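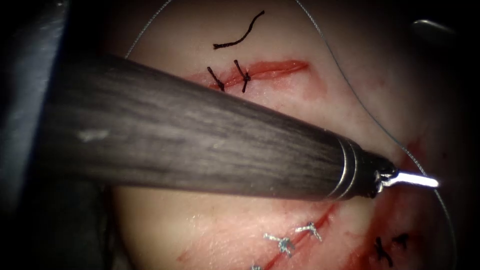

Can Machines Do the Chores Yet?

Monday, April 8, 2024
By Leire Lorente

The Jirkura Center for Work and Technology presents a gallery on robots and everyday labor, prepared with the Bustamante Workshop in Zokasdale. The full exhibition holds 72 prints and will remain open to the public through the end of June. Admission is free.

The prints were selected by Periklis Balaskas and Kam-wah Poon to address a question that visitors often put to our staff: which ordinary jobs can a machine be trusted with today? The answer varies a great deal from task to task. Machines have moved heavy parts on factory floors for decades. Folding a shirt, clearing a sink or threading a needle remains difficult, and many systems that perform such work still rely on a person at the controls.

The captions below are reproduced from the wall labels.

Suture practice. A single instrument with a bright metal jaw over a pale pad. Black stitches cross the upper cut, part of which is still open, and silver-white stitches run along the cut below the shaft. Thread is among the hardest household materials for a machine to manage, and the same difficulty meets anyone who hopes to automate mending.

Laundry, Ronura Street. Towels are a common first exercise because their shape is simple. Fitted sheets and children's clothing are considerably harder – the corners must be found before any folding can begin.

Packing line, Bustamante Workshop. Boxes of one size can be filled at a steady pace. Mixed orders are still packed by hand, and the workshop has no present plan to change this.

Dishes. Plates in a rack present few problems. A full sink, with glasses under pans and cutlery at the bottom, was judged by our reviewers to be beyond the systems they tried.

Sweeping up. Floor cleaning is the one household chore that many visitors have already handed to a machine. Stairs, cables and chair legs continue to require attention from the household.

Fastenings. Screws and bolts are handled well when parts arrive in a known position. Buttons and zippers are not, and Gonzalo Cuesta of the workshop regards buttons as the better test of the two.

Visiting the gallery

Guided tours are offered by Conall Ní Bhriain and last one hour. Groups of more than seven are asked to reserve in advance at the front desk. Two large-print copies of the wall labels are available for loan, and seating is provided in both rooms. Prints may be viewed in any order – the numbering follows the catalog and does not indicate a route. Teachers wishing to bring a class should write to the education office at the Jirkura Center.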